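4.2 Viewpoint selection for carried flat objects

The planner described in Section 3 treats a held object as part of the arm. For a mug or a box this changes little. For a large, thin object such as a framed poster, the held item hides much of the workspace from any camera that faces it, and the controller has to decide which view to trust at each step. We tested this case in the Brulum simulator using a kitchen scene with two arms and a framed Star Wars poster. The policy receives rendered color images and joint positions. It does not receive the pose of the poster, which is used only for scoring. 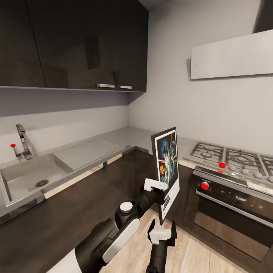 Each episode begins with a reset of both arms and a new draw of the camera positions. A task file written in Dawber lists the goal region and the allowed contact pairs. An episode ends when the poster reaches the goal region, when a contact outside the allowed list is reported, or after 900 control steps. We ran 584 episodes in total, divided evenly between the baseline and the version with view weighting.

View weighting works as follows. For every camera the perception module predicts a mask for the held object and a mask for each gripper. A view in which the held object covers a gripper is given a lower weight when that gripper's pose is estimated. The weights are smoothed over 16 steps, which keeps the estimate from jumping when a finger passes behind an edge. Without smoothing, the controller often switched views in the middle of a motion and the commanded wrist angle oscillated.

Close-range views need separate handling. They show the fingers well but may contain only a plain surface and part of the floor, with too little structure to recover where the arm is in the room. In such views the module keeps the finger estimate and discards the room estimate. 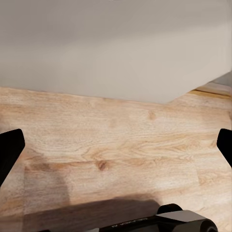

The threshold for discarding a room estimate was set by hand on a small group of episodes that were not scored. We tried learning it along with the weights, but the learned value drifted toward keeping every view, and training became unstable. The hand-set value was then fixed for all results in this section.

Contact checking runs in a second process at a lower rate. It models the poster as a thin box with a margin of 2 cm on every side. Arm links are modeled as capsules. The margin is large for a narrow kitchen, and it rules out some paths that would be safe, mostly near corners of the counter. 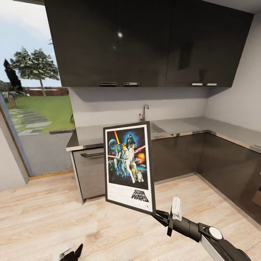 Most of the remaining failures fall into two groups. In the first, the poster rotates slightly in the grip and the planner continues with the old grasp transform. The current module has no term for slip, and adding one would require an estimate of the poster's edges in views where the border is partly hidden. In the second group, the free arm is treated as fixed while the holding arm plans, so the planner reports no path even though a small motion of the free arm would open one. Joint planning for both arms removes this limit but did not meet our timing target on the Hultthorpe workstation. A version that moves the free arm to one of several stored poses before planning is included in the code release and was not used for the results reported here.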